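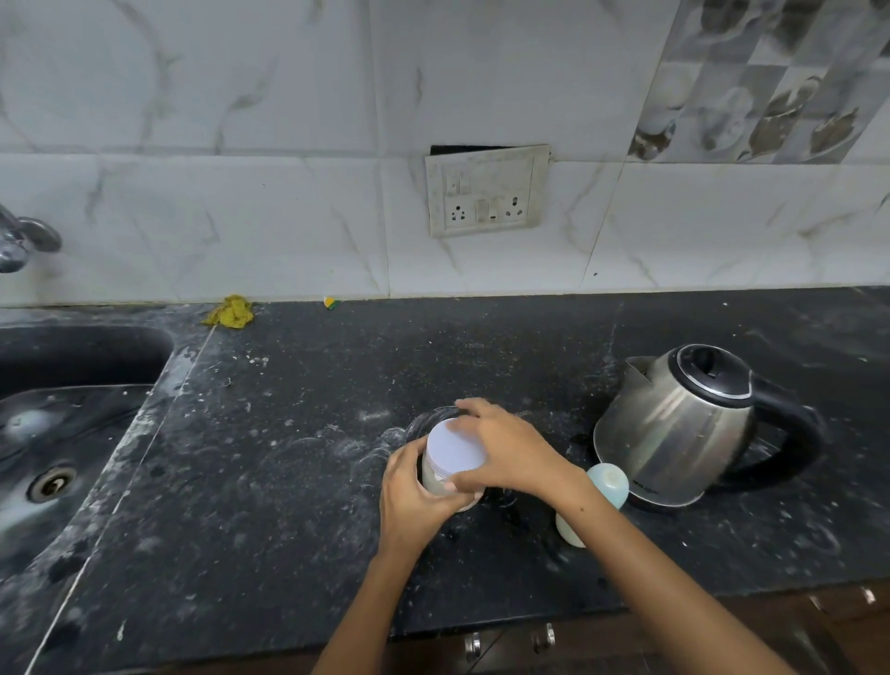

How often should a kettle be descaled in a hard water area?
Every four weeks with daily use, or sooner once flakes show on the base.

Fill to half with cold water and add 25 g of citric acid. Surex and Lakorero sachets are both suitable. Bring to the boil, switch off and leave for 20 minutes. Empty, rinse twice, then boil one full fill and discard it.

White vinegar also works, at up to 600 ml per treatment, but the smell lingers. Keep either acid off marble and limestone worktops.
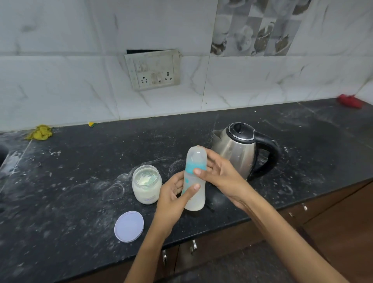
A baby bottle held over a granite worktop.

Granite is less sensitive, but wipe splashes at once with plain water and dry with a soft cloth. Check the spout filter, if fitted, and brush it under the tap.

Page revised Fri 28 August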